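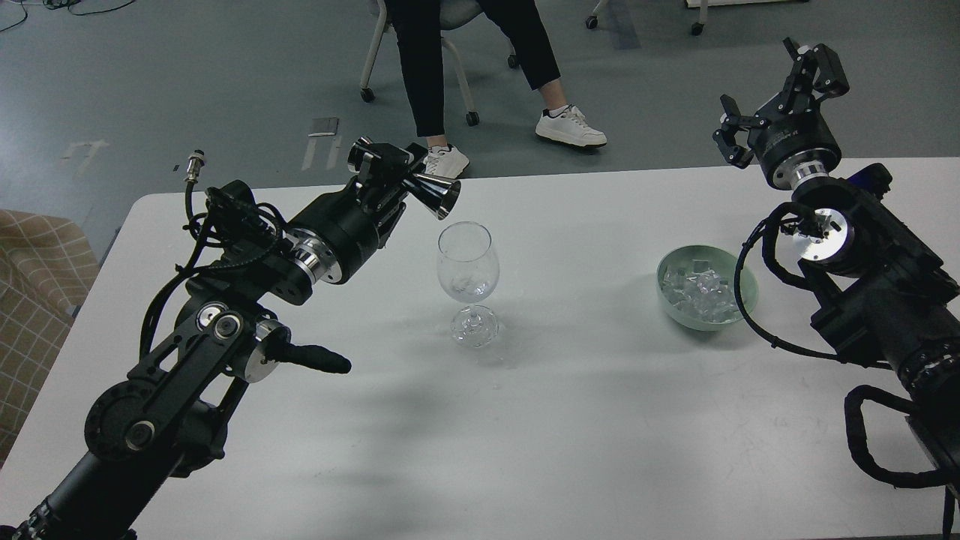

2001-07-09

Syrup shelf test, batch 214. Opened the two Kustedlow bottles this morning. First one fine, smells of lemon peel and not much else. Second has a haze at the neck and a slight yeasty nose – pulled it, lid taped, back of the fridge. Do not use for tasting.

Redid the sugar at 2 to 1 by weight. Held at 90 C, peel in after the heat went off this time. Color much better, less of that cooked marmalade thing we had with the Vestau lemons. Should of done this from the start.

Refractometer drifting again. Zeroed it with distilled, checked, zeroed again. Readings before lunch are suspect, I've put a line through them on the Hayes sheet but left them legible.

Wandum peel arrived, thinner than the last lot, lots of green on it. Washed half, rest still in the crate by the sink. Needs doing tomorrow or it will go soft.

Acid: ran out of citric halfway through so the last jar is short. Marked with a red dot. Taste it seperately.

To do
– order citric, the big tub
– new labels, these come off in the fridge
– ask Hayes if they still want the October samples in glass
– check hazy bottle again Thursday, smell only

Strainer bag is split at the seam, binned it.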